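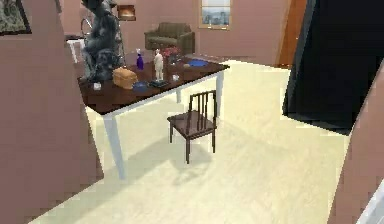
Deposit and Copying of Parish Registers: Revised Instructions

From: Hatsue Maruyama, Office of Archives and Records
To: parish-records list
Date: November 1, 2020
Subject: Re: Registers held at St. Brendan and the new deposit rules

Dear Pastors, Parish Secretaries and Administrators,

The Office has received a number of replies to the notice on sacramental registers that was circulated in September. Many of them raise the same points as the message from Mr. Zakhar Yurchenko of St. Brendan Parish, Plarberg. With his permission his message is answered on the list, and it is quoted in full at the end.

The notice covers the registers of baptism, confirmation, marriage and death for the 13 parishes of the Plarberg deanery. By the returns received so far, these parishes hold 546 volumes. Two parishes have not yet sent in their return, and they are asked to do so before making any arrangement to move their books.

Which books are to be deposited

A register is to be deposited when it is closed and when its last entry is more than 75 years old. A register is closed when no further entries of new sacraments are being made in it. Later notations, such as a marriage noted beside a baptism, do not keep a book open for this purpose. The parish remains the owner of every volume it deposits, and the deposit receipt says so in its first paragraph.

Where a single volume contains more than one kind of record, the date of the latest entry of any kind applies. St. Brendan's combined book, in which burials were entered at the back for many years after the baptisms at the front had ended, therefore stays in the parish for the present. The same will be true of the combined books at Holy Cross and St. Monica.

Draft books, sexton's notebooks, pew rent ledgers and Mass intention books are not sacramental registers and are not covered by the notice. Parishes should keep them and list them on page two of the return. Please do not discard any of them, even when the contents seem to have been copied into a later book.

Marginal notations after deposit

This was the question most often asked. When a notice of marriage, ordination, religious profession or a declaration of nullity arrives for a person whose baptism is recorded in a deposited book, the parish should send the notice on to this Office. The notation will be entered in the original volume here, and a signed slip will be returned to the parish for its file. The Office undertakes to return the slip within 12 working days.

The parish should also write the notation in its working copy, described below, on the day the notice arrives. It should not wait for the slip. In practice nearly all of these books are old enough that such notices will be rare.

Working copies

Each parish will receive a printed and bound working copy of every register it deposits. The copying is being done by Tadamico, and the binding by the Bianchini workshop, which has previously repaired books for the cathedral. A working copy will be stamped on its first and last leaf and may be used to prepare certificates. Certificates issued from a working copy are signed and sealed by the parish in the usual way.

Mr. Yurchenko asks whether the copies will be in color. They will be in gray, with two exceptions. Pages on which a different ink was used for corrections will be printed in color, and so will any page that Mr. Florian Auer, who supervises the copying, finds hard to read in gray. If a parish knows of such pages in advance, a note of the page numbers tucked into the front of the volume would be a help. Please use plain paper and no adhesive notes, clips or rubber bands.

Access to the electronic copies

The electronic copies will be kept in Zaltell, the records system already used for the annual statistical report. Each parish will see its own registers and no others. Access will be given to the pastor and to one other person named by him in writing. A parish that shares a secretary with a neighboring parish should name that person separately for each parish.

Entries of adoption, and any entry to which a restriction has been attached, will be masked in the electronic copy. They will not be masked in the bound working copy, which must for this reason be kept in the parish safe or in a locked, fire-resistant cabinet. The existing rule against allowing visitors to browse the registers applies to working copies without change.

Genealogical inquiries

Inquiries about a deposited register may be passed to the Office. A parish that prefers to answer them itself from the working copy may continue to do so, and it may keep any offering it receives. What is not permitted is for an inquirer to be given a photograph or copy of a full page, even where everyone named on it has long been dead. A transcript of the single entry is sufficient.

Packing and transport

Collection will be made by the Office's own vehicle. Registers should not be mailed or sent by courier. Mr. Matěj Kováčik is arranging the collection days and will telephone each parish in the order in which the returns came in. The following applies on the day:

Each volume is to be wrapped separately in clean, unprinted paper. Newspaper must not be used.

Volumes are to be packed flat, with the largest at the bottom, in the cartons supplied. Nothing is to be packed with the spine upward.

A volume with a loose cover should be tied with the cotton tape supplied, with the bow on the long edge. Please do not attempt any repair.

Any volume showing mold must be kept apart from the others and reported by telephone before the collection day. It will be brought in separately.

The pastor, or the person named by him, must be present to sign the list. The driver cannot accept volumes that are not on the list.

Loose papers found between the pages should be left where they are. In the trial deposit from St. Monica there were some 200 such papers, many of them letters from other parishes giving permission for a marriage, and their position in the book was in several cases the only clue to the entry they belonged to.

Cost

There is no charge to the parish for the transport, the copying or the storage. The first bound working copy is also provided without charge. A second copy may be ordered at cost from the Bianchini workshop through this Office, but parishes should not contact the workshop directly.

Insurance cover for the volumes passes to the Office at the moment the list is signed. Parishes whose own policy lists the registers by title may wish to inform their insurer, and a letter for this purpose can be supplied.

Correction to the September notice

Paragraph six of the notice stated that confirmation registers could be deposited regardless of age. This was an error. They follow the same rule as the other registers. Any parish that has already packed recent confirmation registers should return them to the safe and amend its list.

Questions about the rules may be sent to me, and questions about dates and cartons to Mr. Kováčik. When replying, please remove the quoted text below so that the digest remains readable.

With kind regards,

Hatsue Maruyama
Office of Archives and Records

Zakhar Yurchenko wrote:

> Dear Ms. Maruyama,
>
> Thank you for the notice on the old registers. Father Tichý has
> asked me to reply for St. Brendan, and I have several questions
> before we complete the return.
>
> First, we have one thick volume with baptisms in the front and
> burials in the back. The baptisms are well past the limit but the
> burials run a good deal later. Does it go or does it stay?
>
> Second, we still receive a marriage notice now and then for someone
> in an old book. Who writes it in once the book has left us? I would
> not like to see these put in a folder and forgotten.
>
> Third, will the copies be in color? One of our former pastors made
> his corrections in red, directly over the black, and in an ordinary
> photocopy the two cannot be told apart.
>
> Fourth, is the parish expected to pay for any of this? Our budget
> for the year is already settled.
>
> Last, several families have asked whether the books will still
> belong to St. Brendan. Father Tichý would like to be able to give
> them a clear answer from the pulpit.
>
> Respectfully,
> Zakhar Yurchenko
> for Rev. Vlastimil Tichý
> St. Brendan Parish, Plarberg

To leave this list or to change to the weekly digest, write to the list administrator from the address at which you receive these messages.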